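Drinks table for the hall: bottles, coasters, mugs

Forum > Community halls and events > Setting up

Started by stodton_hall
January 10, 2023

We run a drinks table in our hall and I want to sort out how it's done before the next round of bookings. The hall is big and bright with a white coffered ceiling, and the tables are black, so every ring and drip shows. At the moment it's Schweppes in plastic bottles with the green sleeve, plus mugs. Do people put bottles straight on the table, or on something? And do you leave them out or keep them behind the counter? 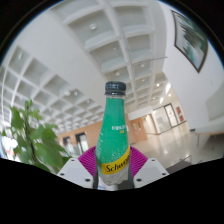
Reply 1: coasters or no coasters

jerkia_jo wrote:
Coasters, every time. We bought 8 for our place in Joo and lost two by June, but the tabletops are in much better shape. Red ones are easy to spot when you're packing up. Cloths just get dragged off by kids.

E. Arroyo wrote:
I'd disagree. A coaster under a big plastic bottle is one more thing to wash. Wipe the table at the end and be done with it. What matters more is a sign, so people know what they can help themselves to. We use clear acrylic holders with a printed sheet inside and stand them near the bottles.

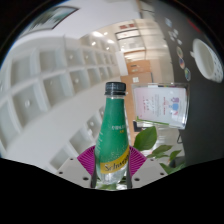
2 min read

stodton_hall wrote:
We have a clear holder too, with a pink and white sheet in it. My trouble is that it gets turned side-on and then you can't read it from the front. Might try a bit of putty under it.

notora97 wrote:
Putty leaves a mark on black. Put the holder at the back against the wall, or lay the sheet flat. Also, why mugs? Soft drink in a ceramic mug is a bit odd. We use paper cups.

jerkia_jo wrote:
Mugs are fine. They don't blow over and they go in the dishwasher. Paper cups fill two bins in an afternoon.

notora97 wrote:
Only if you have a dishwasher. We don't -- it's one sink and whoever is left at the end.

stodton_hall wrote:
We do have one, so the mugs are staying. I've gone with a coaster for the bottle and the polka dot mug next to it, and I think it looks tidier.

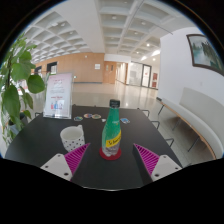

The little flat bits of artwork go at the far side of the table, away from anything that might get spilled. I'd still like to hear where people keep spare bottles, as our cupboard is full of chairs.

E. Arroyo wrote:
Under the table in a crate, caps on tight. I still say you don't need the coaster, but it's your table. Sign your posts with a first name too, it's easier to follow. Mine is Encarnación.

jerkia_jo wrote:
Crate under the table for us as well. Measure first, ours only just fits.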